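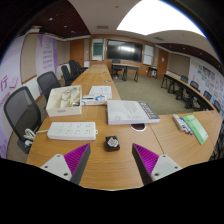
Open scoring. Put the cards up after every round and let people see them. I've been saying it since the Blackwood show and I'll keep saying it.

Quick version for anyone who missed that one. Close fight, ten rounds, the blue corner thinks it's four rounds up and coasts the last two. Jogs, basically. Then the cards get read and he's lost by a point on two of them. 3,000 people in the hall booing, half of them not sure who at.

Was it a robbery? No. I had it a draw. But a fighter who knows he's behind fights the tenth round differently, and we paid for a tenth round.

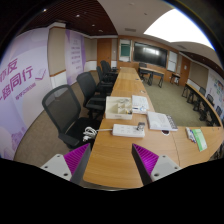 The usual argument against is that the leader will just run. Well, he runs now. Corners guess, tell their guy he's ahead, and off he goes on his bike. At least with open cards the other guy knows he needs a knockdown and so does the crowd. Basketball has a scoreboard. Teams with a lead slow it down. We cope.

Second argument, judges get leaned on by the crowd. Maybe. That one worries me a bit more, a rowdy home crowd in Driseck is no joke. So show the scores to the corners only, after rounds four and eight. Fine. I'd take that tommorrow.

Pimard has a card in September, mostly six rounders, tickets from 50 bucks. Perfect place to try it. Small hall, small stakes, nobody's belt on the line. If its a mess, drop it.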